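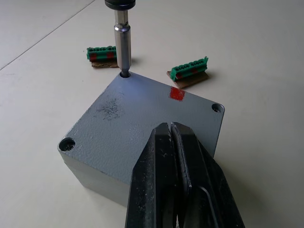
Ticket 2749 concerns a Trovar inline extractor fan that keeps running after the humidity in the bathroom has dropped below the set point. The fan is switched by a separate Hegde control box mounted in the loft, with a Kollent humidity sensor on the bathroom ceiling. Isolate the supply at the consumer unit before opening any control box. The grey lid has recessed screw holes near its corners, one of them with the tool tip in it, so use a driver with a shank narrow enough to reach the screw head without scraping the paint. The fault is not in the fan motor, and the motor should not be replaced on the strength of this symptom alone.

Product: inline extractor fan with remote humidity control
Opened by: Ajith Nambiar
Handled by: Senthil Panicker, Plernow technical support
Opened: 2021-12-18
Status: Closed, workaround confirmed

Reported fault

Customer states that the fan starts correctly when the shower is used but does not stop. It has been left running overnight on several occasions. Turning the set point to maximum on the control box has no effect. Switching the supply off and on again stops the fan, but it restarts within a minute. Installed in March by the customer's electrician. No fault before the sensor cable was rerouted during loft boarding.

Settings as reported by the customer:
Set point: 65% RH
Overrun: 6 minutes
Boost: on, linked to light switch
Trickle: off

Initial reply (SP)

Please confirm whether the fan runs at boost or normal speed when it fails to stop. Please also confirm that trickle is off at the box as well as at the wall switch. The two are separate, and the wall switch does not override the box.

Customer reply (AN)

Normal speed, not boost. Trickle off in both places. I have a cheap hygrometer in the bathroom and it was showing 52% with the fan still going. Door open, window open. I'd like to avoid cutting into the ceiling if possible, it has just been painted.

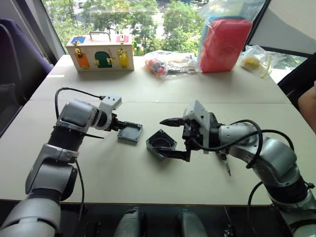 Can the fan be used from the light switch while the sensor is disconnected?

Provided the mode link is moved from AUTO to MANUAL first, the light switch will start the fan and the overrun timer will stop it. With the link left on AUTO and no sensor connected, the box treats the open input as high humidity and runs the fan continuously.

The second part of that answer matches the fault. An open circuit anywhere in the sensor cable gives the same result as saturated air. The supply test below takes no special equipment apart from a multimeter.

Test procedure

1. Isolate at the consumer unit and prove dead at the supply terminals. The local pull cord does not isolate the permanent live.

2. Remove the lid and put the screws aside in a tray. They are shorter than the ones used to fix the box to the joist and must not be swapped.

3. Disconnect both sensor wires from S1 and S2. Measure the resistance between the two wires, not between the terminals. A healthy sensor and cable will read between 1000 and 3000 ohms at normal room humidity. Polarity does not matter.

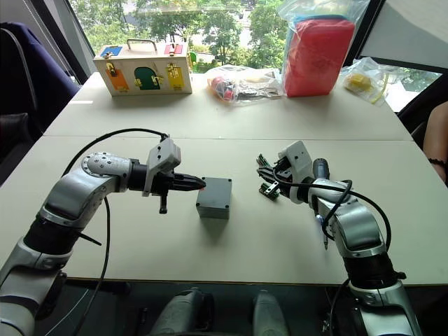
4. If the meter reads open circuit, go to the bathroom, unclip the sensor cover and measure across the sensor itself. A reading in range here means the cable is at fault. Open circuit here as well means the sensor has failed and needs replacing. The cover unclips from below, so the ceiling does not need cutting.

5. If both readings are in range, refit the wires, tighten S1 and S2 and tug each one gently. Wires trapped by the insulation are a common fault on this terminal block.

6. Refit the lid before restoring the supply. Do not run the box open.

Results from customer (AN)

At the box: open circuit. At the sensor: 1640 ohms. So it's the cable. I traced it back and one of the loft boards has a screw going down very near where it crosses the joist. I can't see the damage itself without lifting the board.

Reply (SP)

Agreed, cable fault. Please set the mode link to MANUAL for now and leave S1 and S2 empty. Tape back the ends of the sensor cable. The fan will then follow the light switch with the 6 minute overrun.

For the repair, run a new length of two-core sensor cable. A joint in the old one is allowed if it is in an accessible box, but a full replacement is preferred under boarding. Keep it clear of mains cables where they run side by side, and clip it to the side of the joist, not across the top.

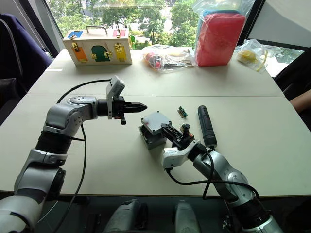

Follow-up

AN confirms that with the link on MANUAL the fan starts with the light and stops at the end of the overrun. New cable to be fitted when the boards are next up. No parts sent. Sensor and control box both retained.

Note for other agents: the installation leaflet lists the open-input behaviour under "Sensor wiring" and leaves it out of the fault table. Request to add it has been passed to the documentation team. Reopen this ticket if the fan runs on after the new cable is fitted and the link is back on AUTO.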